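Wikgate School of Music
Orchestral Studies, Year 2
Handout for Week 4: Preparing an Orchestral Audition

Students are expected to read this handout before the sectional class and to bring a marked copy of their excerpts.

An audition list will normally include one solo work and several orchestral excerpts. The panel listens first for rhythm and intonation. Tone colour and phrasing are judged once those are secure. Practise each excerpt with a metronome at half speed, then raise the tempo in small steps over several days.

Know what the rest of the orchestra is playing. A student who has studied the full score will place an entry differently from one who has learned only the part. Scores may be borrowed from the Wragg Library for 2 weeks.

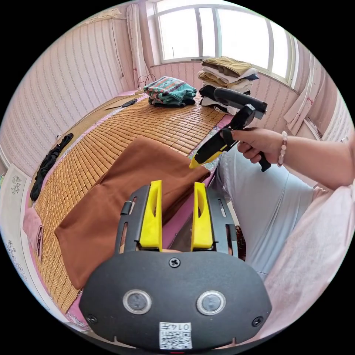
Rests within an excerpt should be counted in full unless the panel directs otherwise. Tune before entering the room, and take a moment to hear the opening tempo in your head. If a passage goes wrong, continue to the end.

Mock auditions will be held behind a screen in the Plomex Room in November. Each student will play two excerpts and receive written comments.

Assessment task: submit a practice journal entry of 200 words on one excerpt, describing the problems met and how they were approached. Entries are due 19 September 2026.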